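Shoe-lacing work at Drorkville paused after gripper jaws fail to let go

May 22, 2022

News from the workshop

Regular readers will know how fond we all are of the footwear project at the Drorkville workshop, where the people at Truvar have been teaching robot arms to pick up, turn, lace and put away ordinary shoes, and so it is with a bit of a sigh that we report the work came to a halt for a while this month. No one was badly hurt, we are very glad to say, though one member of the team did come away with a pinched fingertip and a cold pack to hold against it for the rest of the afternoon, and a fair number of shoes will not be going on anyone's feet again.

The trouble lies with the jaws. Truvar uses the same pattern of gripper in two ways: fitted to the end of the robot arms, and as a hand-held tool with which people carry out the task themselves, over and over, so that the arms can later be taught from what they did. The jaws are meant to close on whatever is between them, hold it at a steady squeeze, and open again as soon as the trigger is let go. On the latest batch, supplied by Sevora, some of them were staying shut. The trigger went forward, everything sounded as it should, and the jaws simply kept hold of the shoe.

On the hand-held tools this was mostly a nuisance, and people got into the habit of giving the thing a little shake (which they now wish they hadn't, as it meant the fault went unreported for longer than it should have done). On the arms it was a good deal more serious. An arm that believes it has put a shoe down will set off for the next one at full speed, and on the day the work was stopped, one of them did just that with a trainer still firmly in its grasp. It swept a tray of sandals off the bench, pulled the lace of the trainer tight round its own wrist joint and carried on until the safety stop cut in. The pinched finger came a few minutes later, when one of the team was trying to free the shoe by hand and the jaws chose that moment to close up again.

All credit to the team, they switched everything off there and then and went through the whole stock, tool by tool, which took them well into the evening. Of the 317 grippers in the batch, 63 were found to stick at least once when opened and closed 40 times in a row. Every one of those has been taken out of use and put in a locked cupboard, and the rest may only be used by hand for now.

As to the cause, Rathore, the firm that was asked to come in and take a few of the faulty ones apart, has sent over a first note, and it makes homely reading. The little slide that carries the jaws had been packed with a heavier grease than the drawings called for, and fluff from shoe linings and laces had worked its way in and turned the grease into something rather like felt. Anybody who has ever cleaned out a sewing machine will know the stuff. Shoes with soft fabric linings seem to be the worst for it, as the jaws have to pinch right down on the collar to get a good hold. Heavy use made matters worse, and the tools that stuck most often had all been through more than 700 shoes without a clean.

Sevora has agreed to replace the slides on the whole batch, faulty or otherwise, and to go back to the lighter grease. Truvar, for its part, says it ought to have had a cleaning routine from the start and has now written one, with a soft brush and a dry cloth to be kept at each bench and the jaws to be wiped down at every change of shift. The arms will also be given a simple extra check, so that they look to see whether the jaws have opened before they move away.

In the meantime the hand work has started up again at a gentler pace, and it was a real pleasure to see the benches busy once more when we called in.
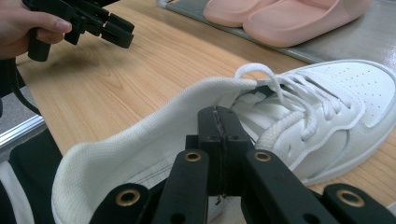 Hand-held grippers in use at the shoe bench, one closed on the collar of a white trainer.

The arms themselves will stay switched off until the new slides have been fitted and Rathore has seen them through a fresh round of tests. If all goes to plan they should be lacing again by November, which is later than anybody would have liked, and the open afternoon that was to have been held this summer has been put back to match. If you had already put your name down, you needn't do a thing, as your place will be carried over to the new date as soon as there is one to give you.

Anyone who works with the hand-held tools and has had one stick, even if it was only the once and even if a shake put it right, is asked to write it in the fault book by the door, with the number of the tool if it can still be read. Please don't try to prise the jaws open with your fingers. Press the red release on the body of the tool, put it down, and fetch somebody from the bench team, who would far sooner be fetched for nothing than find out afterwards.

Old trainers are still very welcome, by the way, in any size and with or without laces, and can be left in the crate at reception. They do get through rather a lot of them.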